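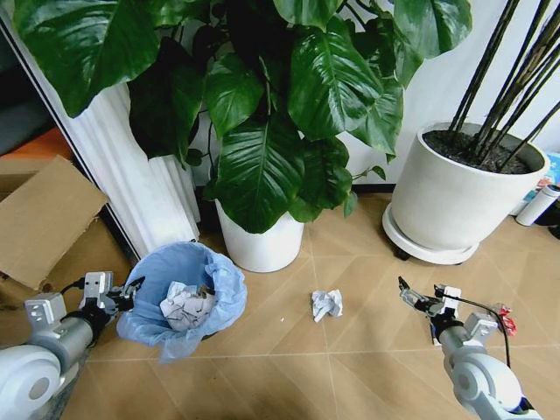 What size bag does a small wastebasket need?
One that is wider than the basket and tall enough to fold a few inches over the rim. For the baskets in this unit, that is the 4-gallon bag.

Unit 4 handout: Floor litter and wastebaskets
Housekeeping Basics, Whitfield Adult Learning Center, Ridville
Instructor: Latrice Kasprzak

Reading before class: pages 69 to 85 in the course binder.

1. Picking up
Litter comes off the floor before any sweeping or mopping. Start at the wall farthest from the door and work back. Paper tends to end up behind planters and next to flattened boxes, so check there first. Torn paper is gathered into one pile and lifted in one go. Wrappers are picked up singly. Foil wrappers may have food in them. Wear gloves.

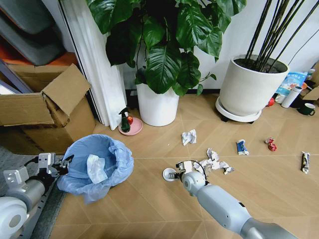

Fig. 4.1. Crumpled paper and wrappers on a tile floor, with a lined bin.

Keep the bin within arm's reach and move it along as you go. Plants on wheeled caddies can be rolled out and put back. Heavy pots without wheels stay where they are, and you clean by hand as far behind them as you can reach. Spray bottles, mugs, tape and anything else that looks like it belongs to someone is left alone. If you are not sure, ask. Halima Mosoti has the lost property sheet for the Wernville building.

2. Emptying the basket
Bags are changed when they are two-thirds full, or at the end of the shift, whichever comes first. Do not press the trash down with your hand. Gather the loose plastic at the rim and check for long or stiff items on top before you close it.

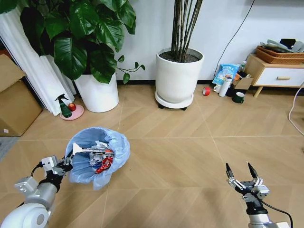

Tie the bag while it is still in the basket if you can. A bag that weighs over 20 pounds is doubled. Wipe the inside of the basket, let it dry, and put in the new bag with the edge folded outward all the way around.

3. For next time
Write half a page on how trash is sorted where you live or work. Sanaa Kabbaj and Marin Softić will set up the practice room at 4 p.m. Bring your own gloves.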